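Subject: Re: [platgate-tools] Getting the kinks out of old extension cord, and how do you all store it?

Good evening everyone,

Sorry to be slow answering this one. I have been meaning to sit down with it since the thread started, and then the garage door spring went and ate up most of August, and here we are. I'm quoting the part I wanted to reply to and trimming the rest.

> I picked up a whole tub of cords and loose wire at the Drustport
> clear-out and most of it seems fine, but it has been stuffed in there
> any old way for years. Every time I pull one end I get a bird's nest.
> Wrapping it round my elbow like my dad did only makes it twist up more.
> Is there any saving it, or do I cut my losses? Also, how does everybody
> keep the stuff once it IS straight? I have one short wall and a shelf.

First of all, don't throw it out yet! I felt exactly the same way when we emptied the workshop over in Barredo, and I came home with far more cord than any one household needs. The great majority of it came good with patience. The pieces I gave up on had cracked jackets or a cut in them somewhere, and those should go no matter how nicely they coil. Run every foot through your fingers before you plug anything in, with the other end unplugged too, and look hard at the last 6 inches by each plug. If the jacket is stiff and crazed there, let it go.

Now for the tangle itself. The thing I had to learn (slowly, and with some bad language) is that pulling an end is the worst thing you can do. Pulling turns a loose mess into a tight one. Set the whole pile down on the floor where you have room to walk around it, and start by making it bigger. Tease the loops outward with your fingers, all the way around, until you can see daylight between them. Only then find an end, and pass that end back through the loops one at a time. Most of the "knots" in a pile of cord aren't knots at all and will fall open once there is some slack around them.

I've had a length of fairly thick orange wire to sort out myself, so you are in good company. It's the springy kind that wants to stand up in arches as soon as you let it go.

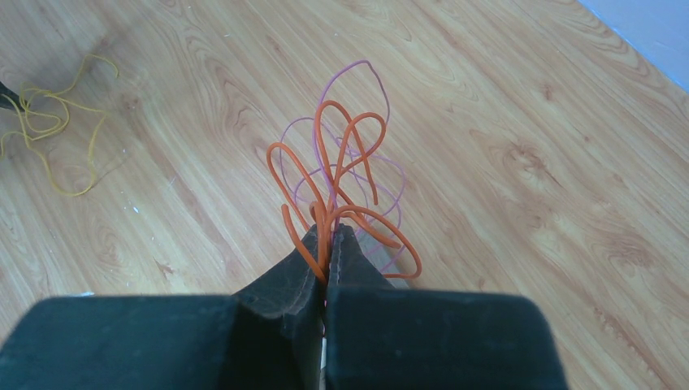
Orange wire, loops every which way. The big one swinging out to the left is the sort I mean by "make it bigger."

With the stiffer stuff like that, warmth is your friend. I lay mine out in the sun on the driveway for an afternoon, as straight as it will go, with a brick on each end. You don't want it hot, only limp enough to forget the shape it was in. If you get a gray day, an hour in a heated room helps a bit, though it isn't the same. Then walk the length of it with a rag in your hand, letting the cord slide through and turn as it likes. You will feel the twist travel ahead of you and drop off the far end, and I find that very satisfying – more than I should, my family tells me.

As for the elbow wrap, your dad and mine must have gone to the same school. The trouble is that it puts a twist in with every turn, always the same way. Try over-under instead. One loop goes on in the ordinary way, and for the next one you roll your wrist so the loop goes on from underneath, and so on, back and forth. It feels clumsy for the first few tries. Once you have it, the cord will throw out straight across the yard with no fuss. Just be careful not to let an end slip through the middle of the coil, or you'll get a lovely row of knots for your trouble.

For storage on a short wall, I'd skip the nails. A narrow nail puts a sharp bend in the same spot all winter. I cut rounds from a fat piece of scrap pipe and screwed them to a board, and each one carries a coil without pinching it. Up to 12 coils hang on mine, and the board is a leftover from the Drukthorpe shelving project that a few of you will remember me complaining about. Hook-and-loop ties hold the coils closed, one at the top and one at the bottom. I stay away from tape on account of the gummy residue.

The short bits of loose wire go in shoeboxes on the shelf, one coil to a box where I can manage it. Write the length on the lid while you still remember it.

Do let us know how the tub turns out. And if there's any heavy black cord at the bottom of it that you don't want, I'd happily trade you some orange!

Warm regards from the far end of Platgate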